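Stamutetti Good Practice Project
Progress report to the Kaimal Fund
December 23, 2018
Prepared by Usha Rajan, with help from Harsh Bisht

Dear Shobha,

Thank you again for your patience over the autumn, and for the very kind note you sent after our last report, which went round the whole team and cheered everybody up. We are pleased to say that the draft code of practice for gripper work on shared surfaces is now in decent shape. It has 17 clauses, two more than we promised you, and Zineb Samir has been through every one of them with the operators at Tustgate, who were generous with their time and not at all shy with their opinions!

Most of the talk this period has been over Clause 4, which deals with the state of the surface before a session starts. Our first wording simply asked for a "clean and clear" worktop, and we soon found that everyone had their own idea of what that meant. On veined stone in particular, people disagreed over what was a crumb and what was just the pattern, and we had some long (but friendly) afternoons over it.

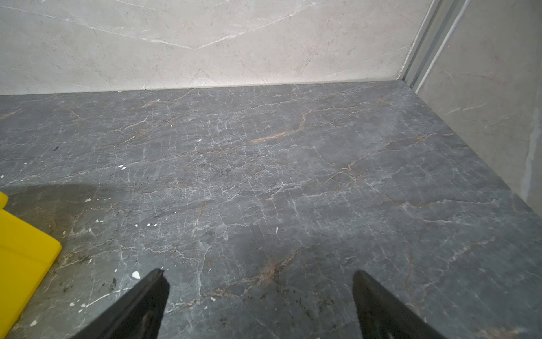 Open gripper over the dark veined marble, with small white flecks on the surface.

The new wording asks the operator to wipe the surface, look at it once by eye and once through the wrist camera, and write down anything that remains. It also says that the fingers should be open and empty before the arm is brought down to working height. Elango Gowda would like a stricter rule for pale debris on dark stone, and I have a good deal of sympathy with him, so we have left that part in square brackets for now.

The record sheet has been cut down to 13 lines. Operators have filled in over 30 of them so far, mostly without grumbling, and Zineb is going through the comments column, where the handwriting varies a great deal. The Solano site has asked to join in, and we should like to say yes if you are happy for us to move a little of the travel money across.

Still to do: the clause on fingertip wear and when to change the tips, the short guide for new starters, and a proper read-through by somebody who has never seen the draft. We hope to send you the full text in February.

With warm wishes to you and everyone at the Fund,
Usha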